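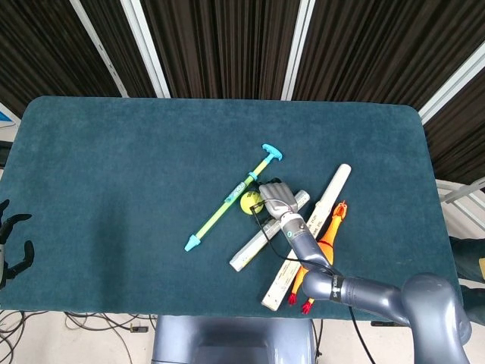
Toy stick and tennis ball on the teal mat.

Jan 18, 2021

Morning weight 2 lb over where the plan wants it. Slept badly, resting heart rate up four beats on the Utano strap. I moved the hard intervals to tomorrow and did the technical session instead, southpaw entries and exits, then bag work in the garage.

Warm-up: rope, 1,000 turns in sets of 200, thirty seconds between sets. Left calf tight through the first two sets and fine after that. I still land heavier on the left when I get tired. It's audible on the concrete.

Then shadow work, four rounds of three minutes with a fixed task in each.

Round 1: jab only, lead foot outside the tape line. Reset every time the foot drifts in.
Round 2: jab, rear straight, step off at 45 degrees.
Round 3: same as 2, but finish with the inside low kick on the way out.
Round 4: free, with the right hand watched on video afterward.

The right hand is the problem. It comes back to chest height after the straight and stays there for most of the step. On the round 4 video I counted 17 exits where it was below the chin when the rear foot landed. Last week's notes say the same thing without a number. A lead hook from an orthodox fighter lands in exactly that gap, and the September bout has it twice in the second round. The second one is the knockdown.

Bag: the Grímsdóttir heavy bag, six rounds. I rehung it two inches lower over the weekend so the low kick meets the dense part and not the seam. Better contact on the shin. The chain now squeaks on every return swing and needs oil or a new swivel. The counter in the wrist unit gave 1,317 punches for the six rounds, which I don't trust. It scores hard parries as punches, and during round 5 it was adding to the total while I was standing still with my hands on my hips. I'll keep writing the figure down for the trend and leave it at that.

Output held to the end of round 4, then the kicks went first. Hips stopped turning over, foot slapping the bag instead of shin. That matches the last two sessions. Either the kicking volume goes up slowly or the plan for the third round has to be mostly hands. I would like it to be the first, but there are not that many weeks to work with.

Watched the Gostadia card again in the afternoon, prelims only, sound off. Scored the welterweight fight 29-28 for the blue corner, where the judges had 30-27 red. Went back through the first round with the video at half speed. Red lands more, but nearly everything is on the arms, and blue's two body kicks are the only shots that move anybody. I can see giving red round 2. I can't see giving him the first under the criteria as written, with effective striking ahead of pressure. I had the third for blue live and again today. A long clinch on the fence with no damage done seems to have been counted as control, and control is supposed to come in only when the rest is level.

Useful detail from that fight: blue exits with a high rear hand and a short post with the lead, fingers up, elbow in. The post does the work. It makes the hook travel farther. Tried it in front of the mirror, three slow rounds. It feels cramped from southpaw because the lead shoulder wants to close. Turning the lead toe out a little more fixes some of it.

Limlow gym has sent the revised schedule. Outdoor pads only for now, fixed pairs, no sparring, no clinch. Pads are listed for the early slot, so breakfast gets smaller and dinner gets bigger the night before. I asked whether the timer can be set to three and one. It has been on two-minute rounds since the fall and the pacing I'm learning from it is wrong.

Evening: neck work with the band, two sets front and back, one each side. Calf on the roller. Shin bruise on the right is yellow now and doesn't hurt to press.

Tomorrow: intervals if the heart rate is back down, otherwise an easy run. Tape line stays on the floor. Oil the chain.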